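Ata da reunião do grupo de pais do Calta
11 de março de 2026

Presenças: conforme folha assinada à entrada. A ata foi escrita por Sarita Upadhyay.

1. Nomes dos bebés no quadro
Alguns pais pediram que o quadro da sala mostre só o primeiro nome da criança, sem apelido. Foi aprovado. A família do Tyagi pede que se escreva com "y", porque já foi escrito mal duas vezes.

2. Encontro de outubro
O encontro anual fica no salão Cleden, que cobra 400 euros pelo dia. Temos em caixa 467 euros. Ficam portanto muito poucos euros para o lanche e cada família traz um prato. Discutiu-se se os avós podem vir - sim, podem.

3. Livro de histórias dos nomes
Cada família escreve um texto pequeno sobre a escolha do nome do seu filho. Até hoje foram recebidos 10 textos. A gráfica Skernora faz o livro por 95 euros, que serão pagos à parte pelas famílias interessadas.
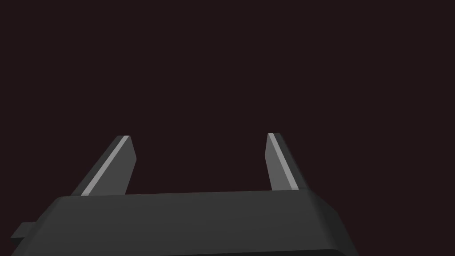

Garra robótica aberta, imagem feita em computador.

4. Outros assuntos
Pediu-se silêncio no corredor durante a hora da sesta. A troca de roupa de recém-nascido continua no mesmo armário - quem leva, deve anotar na folha.

A próxima reunião será marcada por mensagem.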